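How to care for an oiled wooden worktop on a kitchen island with a sink?

Asked by Grakivetti, 20 April 2019

Hello everybody. We moved into a flat where the previous owner left a very nice kitchen with an island, and the top of the island is wood. I was always living with stone or plastic worktops, so I have no experience. The seller told us only that it is "oiled, easy, you do nothing with it". Now I am afraid that doing nothing is what we did too long.

My problems are these. Near the sink the wood feels rough, like a towel that dried on a radiator. There is a pale ring where somebody left a bottle of olive oil or vinegar standing, I am not sure which. And along the front edge, where we prepare food every day, the colour is more grey than in the rest.

My husband would like to sand everything and put varnish on it. I would prefer to keep the oil, if it is possible, as the surface is pleasant to touch. We cook a lot and there are always bottles and a fruit bowl standing on it. 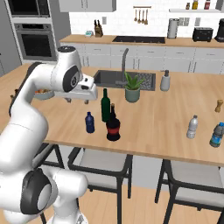
What I would like to know

Can I repair only the bad places, or must I treat the whole top? Which oil is correct if we put bread directly on the wood? And how often must it be repeated? I was reading many pages and one says every month, another says once in five years. The island is 43 mm thick, if this is important, so I think there is enough wood for sanding.

Thank you in advance for every advice, also for small ones.

Szabolcs Vincze
Joined in June, 1179 posts

Dear Grakivetti, do not varnish it. I made this mistake in our first kitchen. A varnish looks perfect for one year and then water finds a small scratch beside the sink, goes under, and you get a black spot which you cannot reach without removing everything. With oil you can always repair one place.

I will try to write in order what I do with mine.

First, find out what is on it now. Put a few drops of water on the grey part and a few on a good part, and wait ten minutes. Where the drops stay round, the oil is still working. Where they go flat and the wood becomes dark, it is empty. You will probably see a clear difference between the front edge and the middle.

Second, take everything off the top. I mean really everything, also the things which "always stand there". In many kitchens the fruit and the bottles have their corner at one end, and the worst stains are waiting under exactly these. Lift the bowl, lift each bottle, and look at the wood from the side with a lamp. Rings are much easier to see in low light coming from one direction.

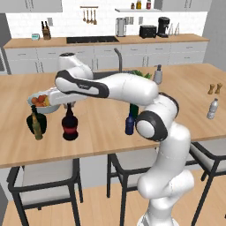
The fruit bowl comes up first, then the bottles.

Third, wash with warm water and a little neutral soap, always along the grain, and dry with a cotton cloth. Leave it one night. Do not sand a damp top, the paper only gets full and you are making small balls of dirt.

Fourth, sand. For the grey edge start with 100 paper on a cork block, by hand, with light pressure. Then 180, then 240. I know there are machines, but on an island everybody sees the surface against the window and a machine leaves little circles. For the pale ring I would begin already with 180. If it came from vinegar it is usually only in the top layer. If it came from oil it can be deeper, and it is possible that a shadow will remain. My own has such a shadow and I do not notice it any more.

Fifth, put the oil on very thin. This is the place where most people go wrong. Put it on with a cloth, wait 15 minutes, and then wipe off everything the wood did not drink. If you leave it thick, it will be sticky for weeks and each crumb will stay in it. I give 3 layers with one day between them, and near the sink one more. Please spread the used cloths flat outside until they are dry, because cloths with oil, when they are pressed together in a bin, can start to burn by themselves. This is not a legend.

About which oil: for bread directly on the wood take one where the tin says it is suitable for contact with food after hardening. Our local shop, Hajdu, mixes a hard oil without a strong smell and I am satisfied. Do not take olive or sunflower oil from the kitchen. They never harden and after some time they smell old.

About how often: there is no correct number. Repeat the test with the drops from time to time. Around my sink it is needed twice in a year, the far end I did maybe once since we have it.

For bottles I have now a simple rule, they get wiped on the bottom before they go back. A drop runs down the side of an oil bottle each time you pour, also when you think it does not. You can use a small tray, but then please lift the tray too and look what is below.

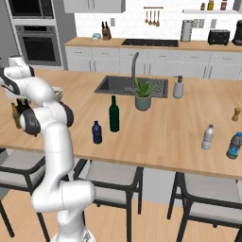 Pick up the bottle and check the wood where it stood.

The strip behind the tap is the other place which people forget. Water collects there and you do not see it from the front. If the silicone between sink and wood is yellow or is coming away, renew it before you oil, and keep the oil away from the joint, otherwise the new silicone will not hold.

I wish you much success, and write how it became.

Plunex

I agree with the oil, but I must disagree a little about sanding everything up to 240. When the surface is too fine, the oil cannot enter well. I stop at 180 and it is smooth enough for me. Maybe it depends on the wood.

One thing was not mentioned – plants. If you have a pot near the sink, put a glazed saucer or a piece of cork under it, and move it a few centimetres each week. A clay pot without glaze lets the water through slowly and the wood below becomes black before you know it. Also a glazed pot can have a small pool under it after watering. I keep mine beside the basin as the light is good there, and I water it inside the sink, let it drip, and then put it back.

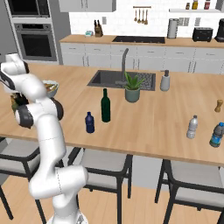 Filtomport

We have ours four years, and I use only soap flakes and sometimes a new layer of oil when my mother-in-law is coming. Half a lemon with salt helped for a stain from red wine. Wash it off after, it makes the wood lighter if it stays too long. About the grey colour I don't know, ours has it also and I thought it is normal.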